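Residents' Forum > Shared Lounges > Furniture Care and Tidying

Subject: Items left on the bamboo table

Ebbe Dahlgren
05/09/2018
Members are reminded that the lounge table at Lindqvist House is to be cleared after each use. Mugs should be returned to the kitchen and bottle caps placed in the small bin beside the door. The table cost $189 and is expected to serve the lounge for several more years.
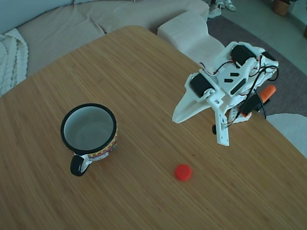 An empty mug may look harmless, but a damp base will mark bamboo within an evening. Coasters are kept in the drawer and should be used at all times.

balell_west
I support the rule on mugs. I do not see the need for one on bottle caps. A plastic cap weighs almost nothing and cannot harm an oiled surface.

Ebbe Haugen
I must respectfully disagree with the previous member. The top of a cap is smooth, but the open edge is another matter when it is pushed across the wood. Caps also roll when they land on their side, and over 129 of them were swept from under the sofas in October. 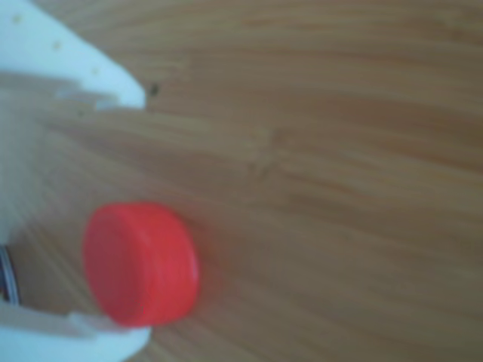

I would ask that red caps in particular be kept, as the school on the second floor collects them for its color sorting trays. A jar could be placed on the windowsill for this purpose.

balell_west
A jar is acceptable to me. I maintain that the scratches near the rounded corner of our own table on the third floor came from keys — we have never had caps there.

fitex_reader
May I ask which oil is approved for the bamboo? The Pirnex bottle in the cupboard has no instructions left on it.

Ebbe Dahlgren
Please do not apply any oil for the present. A dry cloth along the grain is sufficient. The jar is approved for a period of three months and will be emptied by whoever finds it full. Mr. Haugen will inform the school.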